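Buying Two Arms on One Budget

When Tomwood set out to add a bench robot to its training shop last May, the request on paper was a single line: one pair of arms, with grippers. By the time the order went through it had grown to 80 lines on a spreadsheet, and the arms themselves took up only a handful of them.

Dezső Jakab, who runs purchasing for the shop, keeps the spreadsheet open on a second monitor. He scrolls past the arms quickly. The part he wants to talk about starts further down, with cable, fasteners, table stock, spare fingers and power supplies.

"People come to me with the price of the arm," he says. "I ask them what it bolts to. Usually they go away for a week."

The shop trains technicians for small manufacturers in the area, places such as Vincze and Barnness that do short runs and change over often. Those firms had been asking about two-armed work for a while. They wanted to know if it was worth it for holding a part with one hand and doing something to it with the other. Tomwood could not answer without a setup of its own, and so the planning began with a list of jobs the bench would have to handle.

That list is still taped up beside the door. Picking up hand tools is on it, and so are opening a box, plugging in a connector and writing on a board. Jakab says the list did more to shape the budget than any catalog. Writing needs a gripper that can hold something thin at an angle. Tools need a gripper that opens wide. A supplier may be able to do both with one set of fingers, or may want to sell you two.

Tomwood got quotes from three suppliers. The lowest price was for bare arms with no cable, no mounts and no spares. The highest included a table, installation and a service plan. Fulanum, the supplier the shop picked, came in between. It sold the arms as matched units and let the shop build the rest of the station itself.

Building it in-house saved money but used up time. Jakab had put down three weeks for the table and enclosure. It took six. The delay came from the rail stock, which arrived in the wrong length and had to be reordered. He now adds a line for labor to every plan, even when the people doing the work are already on the payroll.
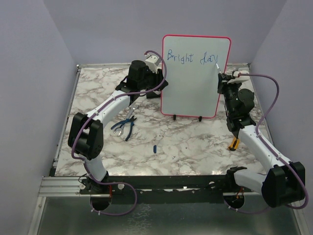 The right arm holds a marker to the whiteboard on the shared bench.

Reach was the question that took the longest to settle. Each arm has to get to the middle of the table, and both have to be able to work on the same item without knocking elbows. The crew taped out the footprint on a shop floor and moved cardboard shapes around until they agreed on a width. Jakab's advice to other buyers is to do this before asking for a quote, when changing the size costs nothing.

Mounting came next. An arm that is moving pushes back on whatever holds it, and a light folding table will shake. The shop fixed its mounts to the table frame and left the top free of bolts. The top can be replaced when it gets marked up, and there is a small sum set aside each year to do it.

Cables were the item most often missed in the plans Jakab has reviewed for other firms. A cable that runs along a moving arm bends every time the arm does, and sooner or later it wears out. He buys cable ties in bags of 300 and keeps a spare cable for each arm on the shelf. The spares were not in the first budget. They went in after a visit to another shop, where a pair of arms had been standing idle while someone waited for a delivery.

The things the arms handle are the cheapest part of the whole station. Markers, pliers and a small whiteboard can come from any office or hardware store. Even so, Jakab gives them their own line, as they get dropped, dry out or walk off to other benches. Buying several of the same model matters too. If a tool is swapped for one with a fatter handle, the trainees may spend a morning adjusting a grip that was fine the day before.

Then there is the matter of who will run it. Tomwood sent two instructors for training and counted their days away as part of the purchase. Jakab thinks firms leave this out when they compare a robot with other equipment. A drill press can be used the afternoon it arrives. A two-armed bench takes longer, and the hours have to be charged to something.

He asks for four things in a plan before he will sign it: the list of jobs, a drawing of the table with sizes, a price for spares and the name of the person who will look after the machine. If the last one is blank, he sends it back.

Vincze has since asked for a copy of the spreadsheet and is pricing a station of its own for next year. Barnness is holding off and plans to send two technicians to use the Tomwood bench first. Jakab has given them a morning slot, starting at 8:30, and told them to bring the parts they want to try.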